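FOR RELEASE IN MARCH

Farnwood Opens Manipulation Lab to Visitors, Shows Tabletop Pick-and-Place Work

FARNWOOD – Fagerlund will open its manipulation lab in Farnwood to outside visitors in March, with bench demonstrations of a robot arm handling small household items. The program covers grasping, transfer between surfaces and containers, and operator control of the arm. Sessions start at 10 a.m. and run 60 minutes each. Places are limited to 39 per session so that all visitors have a clear line of sight to the benches.

The main demonstration takes place at a toy kitchen. The arm carries a parallel gripper with two fingers. The items on the counter include a piece of toy salmon nigiri, a small stainless steel pot on a folded blue cloth, and a fork with a ribbed blue handle. The basic task is to pick up the toy sushi and place it in the pot.

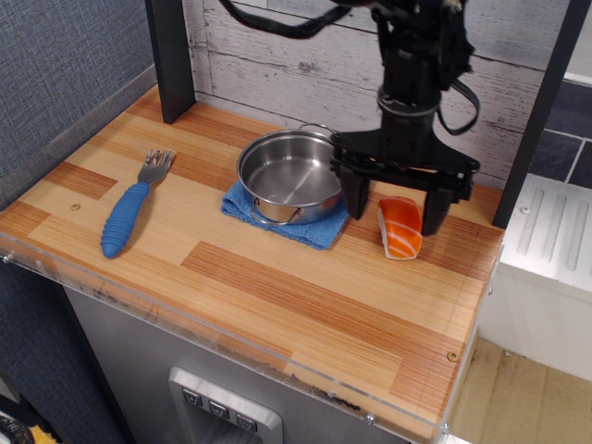
Small parts of this kind are a useful test of approach height and finger spacing. If the fingers close too high, the part can tip or slide out. If they go too low, they can touch the counter before the grasp is complete. Operators at the open day will run the task at reduced speed first and then at normal working speed, and visitors may ask for either to be repeated.

"We picked a task that people can follow without a slide deck," said Frøydis Eide, who heads the lab. "Everyone has put food in a pot. Visitors can judge for themselves whether the arm did it well, and they can see where it hesitates. Failed grasps will be left in. The operator resets the part and goes again."

The lab recorded 282 trial runs of the task while preparing the program. Of these, 81 were run with the pot moved from its usual position. Run sheets for both sets will be available at the bench, including the entries for dropped parts and operator stops.

Placement is treated as a separate step from the grasp. The arm has to bring the part over the rim, clear the wire handles and open the fingers without dragging the pot on its cloth. The release height is set by the operator and can be changed between runs. Visitors will be shown the effect of changing it. 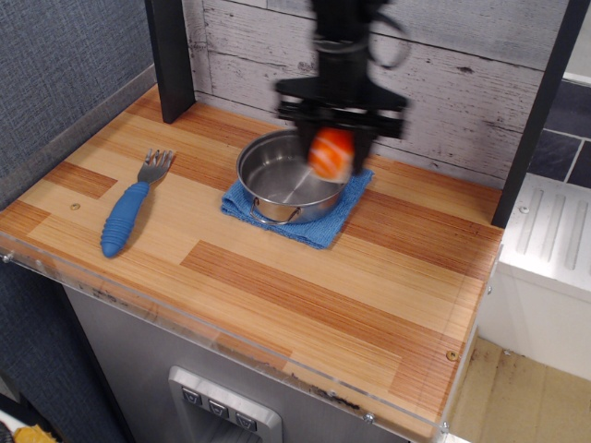 The gripper holds a small orange-and-white object near the rim of the steel pot during the Farnwood bench task.

A second session, at 2 p.m., is aimed at engineers and technical buyers. It covers cable routing at the wrist, finger wear, and the procedure for returning the arm to a known position after a stop. Eliseo Orozco, lead technician, will take questions at the bench.

"Most of what we get asked is about setup time," Orozco said. "We will go through the full sequence from power-on, including the checks before the first run. Bring your own part if it fits in one hand. We can't promise to pick it up, but we will try it at the end if there is time."

Parts supplied by visitors must be dry, free of sharp edges and unpowered. Photography is allowed from the visitor side of the benches. Flash is not permitted during runs. Visitors should wear closed shoes and stay behind the floor line when the arm is moving.

Admission is free with advance registration through the Fagerlund front desk. Groups should give the names of all attendees when they register. Parking is at the Flarberg entrance.

Media contact: Fagerlund front desk, Farnwood

###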